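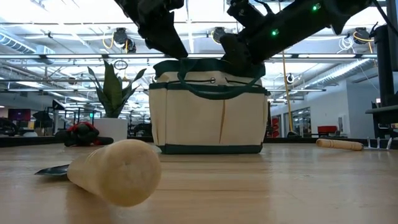 Garden shed and tool check, Clavholm Community Garden
February 1, 2020
Checked by: Jolanta Czarnecka

Hand tools cleaned and put away: Yes
Comment: Two trowels have loose handles. Tagged, do not use.

Secateurs locked shut: Yes

Ladder feet and rungs: No
Comment: One rubber foot is split. Ladder moved to the back wall until the new foot arrives.

Extension cord, 36 m: Yes
Comment: Test tag good to August.

Fuel stored away from fertiliser: Yes

First aid kit: Partly
Comment: Short 3 burn dressings. Saline is in date.

Water tank lid fastened: Yes

Path to shed clear: No
Comment: Hose left across the gate again. Please coil it on the Brima reel after watering.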